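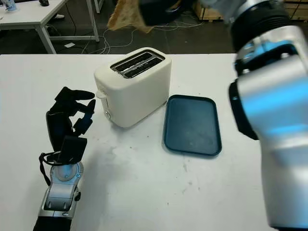
How do you find out who your great-great-grandparents were?

My grandmother kept a cookie tin on top of her closet, and when I was eight I was sure there was treasure in it. One rainy afternoon she finally let me climb up and get it. No gold! Just old papers, a train ticket and a letter in handwriting so loopy I couldn't read a single word. I was pretty disappointed. Then she told me the letter was from her own grandfather, Hélder Patrício, and that he wrote it on a ship, and I've been digging around in my family's past ever since.

People who do this are called genealogists (say it like this: jee-nee-AL-uh-jists). You don't have to be a grown-up and you don't need a special license. You just need to be nosy in a polite way.

Start with yourself

Write your name at the bottom of a big piece of paper. Above it go your parents, and above them your grandparents. Some kids have stepparents, or two moms, or were adopted, and all of those people can go on the paper too. It's your tree, so draw it the way your family really is.

Do you see how quickly it grows? You have two parents, four grandparents and eight great-grandparents. If you keep going, by the time you've gone back 6 generations there are 64 people up there. I ran out of paper and had to tape on a second sheet, and then a third one on the side for the cousins.

Talk to the oldest person you know

Please do this part soon! I once interviewed my great-aunt Laurinda Matos when she was 100 years old. I asked her when she was born and where she went to school, and she answered very nicely and I got kind of bored. Then I asked what she got in trouble for as a kid, and she talked for two hours. There was a goat in it. I had to ask her to slow down because my hand hurt from writing.

Some questions I like:
What did your kitchen smell like?
Who were you named after?
What game did you play the most?
Did anybody in our family move from far away, and how did they travel?

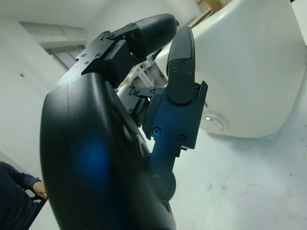
If the person says "oh, I don't remember," just wait a little. Have a snack together. Memories can be slow, and very often the good one comes while you're chewing.

Look for papers

After the stories come the records. A record is something written down when a thing happened, like a baby being born or a couple getting married. Ships kept records too. They had long lists of everybody on board, and that's how I found Hélder! The list had 103 names on it, and he was near the bottom of the second page, spelled wrong. They had him down as "Elder Patricio," no accents, no H. That happens a lot with old records, so if you can't find somebody, try spelling the name the way it sounds.

The town where he ended up was called Drinell, and it had only 2,726 people back then. One of them was a baker's daughter named Sigrún Briem, whose family came from Iceland. You can probably guess who she married. So I have a Portuguese great-great-grandfather and an Icelandic great-great-grandmother, and I still can't say her name right.

What if you get stuck?

Everybody gets stuck. I don't know one thing about Sigrún's mother, not even her first name. I leave that box on my tree with a question mark in it, in pencil, and every winter I go back and look some more.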